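Graded reading schemes should be judged by how often a child asks for the same book twice. Warnthorpe's schools adopted the Rulex scheme in June, and the published case for it rests on word counts: 200 new words across 11 booklets, with a test after each. Re-reading is not recorded. At ages six and 7 it is probably the main way a child learns how a sentence runs.

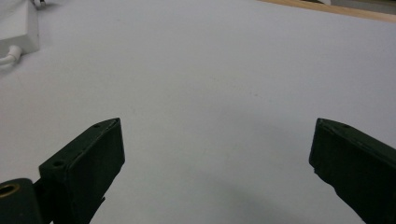 A parent at Sutar Lane objected that without the tests she would not have known her son was guessing from the pictures. I accept that. A short check each term would find the same fault, and the time saved could go to reading aloud from books the children choose.

The Guerra readers, which Rulex replaced, should go back on the shelves.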